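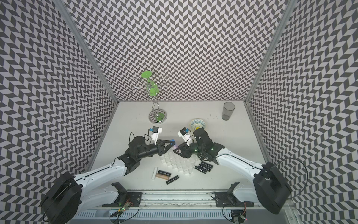 Blue cube, white table, chevron walls.

The Menport seed swap is back, and I could not be happier! After a summer of watching everybody's beans climb over everybody else's fences, we finally get to trade. Doors open at ten in the Dramani Street hall, and you can bring anything you saved yourself, as long as it's dry and has a name on it.

Last fall 199 packets changed hands, and I went home with a purple-podded pea that turned into my favorite thing in the garden. It grew taller than me by August — and it tasted great raw, straight off the vine, which is how most of it got eaten. I have plenty of seed to share.

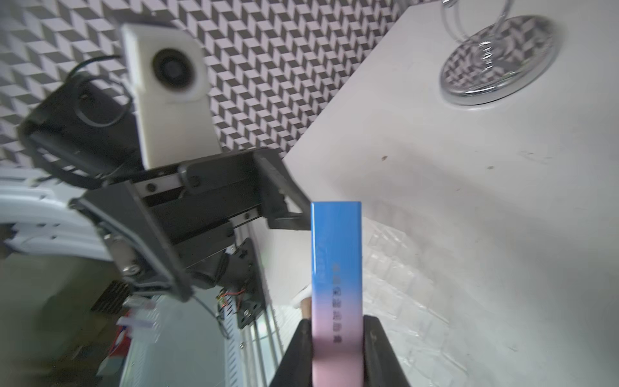
Despina Karras would like more flowers on the tables this time, please, and fewer squash. She says she has enough squash seed to plant the county, and what she really wants is a good old-fashioned sweet pea with some scent to it.

I'm with her on the sweet peas (though I'll still take squash!). If you grew cosmos, poppies or hollyhocks, the heads should be ready to shake out now. Spread the seed on paper for a week before you put it in envelopes, and write down the color if you remember it.
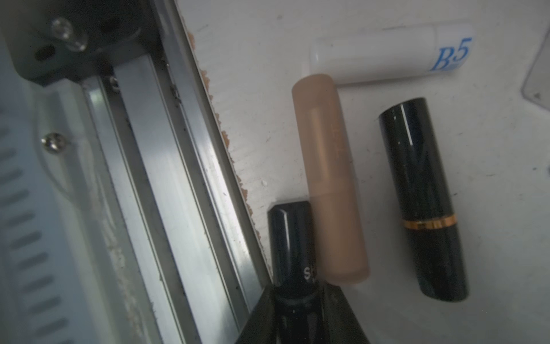

Tomatoes take a little more work. Let the pulp sit in a jar of water for three days, rinse it well, and dry the seeds on a plate. Stamatia Kouris has 130 blank envelopes to give away, so just ask her at the door.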